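Grundden picks up the pace: 916 runs and counting

What a month it has been at the Workberg bench! When we last wrote about Grundden, our project to teach a robot arm everyday table chores, we had 547 usable demonstrations. By the end of April that number had climbed to 916, and the people doing the collecting are still smiling (most of the time).

Shengli Tan has been running the sessions, and she has made one change that everybody loves. Collectors now work in short blocks on a single chore, then swap tools and move on to the next one. Hands stay fresh, and the runs look a lot more alike from one person to another. "You can tell when someone is tired," Shengli says. "They start grabbing at things from odd angles, and the model learns that too."

Each run is done by hand with a two-fingered gripper. You squeeze, the fingers close, you do the chore and you let go. It sounds simple, and after five minutes it really is — we had new people turning in good runs on their first afternoon.
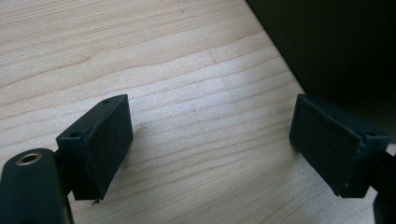

Estis Lab News, Issue 5, page 3

Dark foam-like pads face each other across the gap between the black fingers, with pale wood beneath. Dennis Bunting has been trying out pad materials all spring and is very happy with the current set. Thin cards and spoon handles were our worst chores over the winter, and he reports far fewer drops now. He keeps the dropped ones too, by the way! They go in a separate folder, marked by chore, so the Koutsoukos group can use them when they start work on recovery moves.

Next up are the two-handed chores: opening a jar, folding a dish towel, holding a bag while you fill it. Those need a pair of grippers and a bit more elbow room, so Shengli is setting up a second bench by the window. If you'd like to try your hand at collecting, stop by any time after 2 p.m. and ask for her. Left-handed people especially — we have hardly any runs from you, and we'd love more!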